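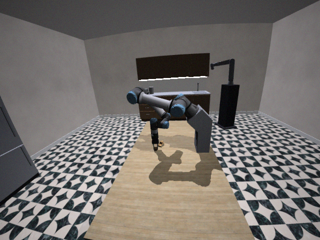 6 min read

Lab handout: Reaching and grasping in the simulated kitchen

Course: Robot Software, second half
Last edited Apr 17, 2024

Read this before you start the lab. You will need the kitchen scene from the last class and a working copy of Grikent, the simulator we use all term. If your scene still loads with the arm standing on the floor, you have the old file. Pull again from the course folder.

1. What you are building

The main arm is mounted on the table with its gripper pointing down at the tabletop. Your code has to pick up one small object, carry it to a goal point on the table, let go, and bring the arm back to the home pose. There are three programs to write or fill in: the target picker, the planner call, and the controller. The simulator handles contact and friction.

The second arm, on the tall black pedestal by the counter, is not used in this lab. It still has to be in your collision model. Leave its joints locked. We will use it in October for the handover lab, for those taking the follow-on course.

2. Frames

Most of the bugs we see in this lab are frame bugs. Write down which frame every number is in. The ones that matter are:

world – fixed to the floor, z up
base – at the mounting face of the main arm
tool – between the fingertips, z pointing out of the gripper
table – on the tabletop, z up

Look at the pedestal again. The face the arm bolts to is slanted, so the base frame is tilted relative to the world. A target placed "10 cm above the table" in world coordinates is not 10 cm along base z. If your gripper comes down at an angle and drags a finger across the wood, you have probably skipped the base rotation.

To get a target into the base frame:

T_base_target = inverse(T_world_base) * T_world_target

Do this in one place in your code. Groups that do it in several places tend to do it twice to the same target.

3. Perception

For this lab you do not need to detect objects from camera pixels. The simulator gives you object poses through the Fonen interface, with noise added. The noise is zero mean with a standard deviation of 2 mm in x and y. Height is given without noise.

Two objects can be very close together. In the starting layout the orange-yellow one sits immediately to the right of the dark one at the gripper tip, and they are both tiny next to the arm. Averaging the pose over a few readings is fine as long as nothing is moving. Once the fingers touch an object, stop averaging and use the latest reading.

Do not pick the target by "nearest to the gripper." With noise, the nearest object can change from one reading to the next and your target will jump. Pick by name at the start and hold on to that name until the object is released.

4. Planning

The planner is Yensuk. You give it a start configuration, a goal configuration and a collision model, and it gives back a list of joint positions or a failure code. It does not give back timing. That comes later, in section 5.

Your collision model needs, at the least, the tabletop, the arm's own pedestal, the lower cabinets and countertop, the upper cabinet, the refrigerator, and the second arm with its pedestal. Boxes are good enough for all of them. The faucet is thin and out of the way. Wrap the sink end of the counter in one box and move on.

The goal for the planner is not the grasp itself. Plan to a pre-grasp pose 5 cm straight above the object, then come down in a straight line with the Cartesian mover. If you ask for the grasp pose directly, Yensuk may bring the gripper in sideways and hit the neighboring object on the way.

Inverse kinematics will usually return more than one answer for the same gripper pose. Some have the elbow up and some have it down near the table. Reject any answer where the elbow link is below the top of the pedestal. Among the rest, take the one closest to the current joint positions. Use the sum of absolute joint differences for "closest."

A failed plan is not a crash. Check the return code. Retry with a new random seed, and if that fails too, go back to home and report it. Do not send the arm an empty path.

5. Control

The controller runs on a fixed time step. On each step it reads the joint positions, works out the error from the current point on the path, and sends a velocity command. Start from this:

v = v_path + Kp * (q_path - q)

Clip v to the joint limits in the config file after you add the two terms, not before. Tune Kp on one joint at a time, starting with the shoulder. It carries the most, so it is the joint where poor gains show first. If the arm hums or shakes at rest, Kp is too high. If it lags behind on long moves and then creeps to the end, Kp is too low.

Closing the gripper is a separate command. Wait until the gripper reports that it has stopped before you lift. A fixed sleep will pass on your laptop and fail on the grading machine, which runs at a different speed.

6. Checking your work

Run the test script from the lab folder. It moves the objects to new places, runs your code, and writes a log. A full run takes about 349 seconds on the Grumberg lab machines. Yours may be slower.

In the log, look at these lines first:

plan_fail – the planner returned nothing
self_hit – one link touched another
table_hit – any part except the fingertips touched the table
drop – the object left the gripper before the goal

A table_hit at every run, always in the same spot, points to a wrong table height. A table_hit that comes and goes is more often an elbow-down answer that got past your check.

7. Hand in

Your source files, the log from one full run, and one page on what failed and how you fixed it. Plots of joint error are welcome. Label the axes and give units. Work in pairs if you like, but each person writes their own page.

If you finish early, turn on the height noise in the config and see what breaks – the descent usually goes first. This part carries no marks.

Related notes
Homogeneous transforms, a short review
Setting up Grikent on your own machine
Reading Yensuk failure codes
Collision models from boxes and capsules
Joint velocity control and gain tuning
Lab: Handover between two arms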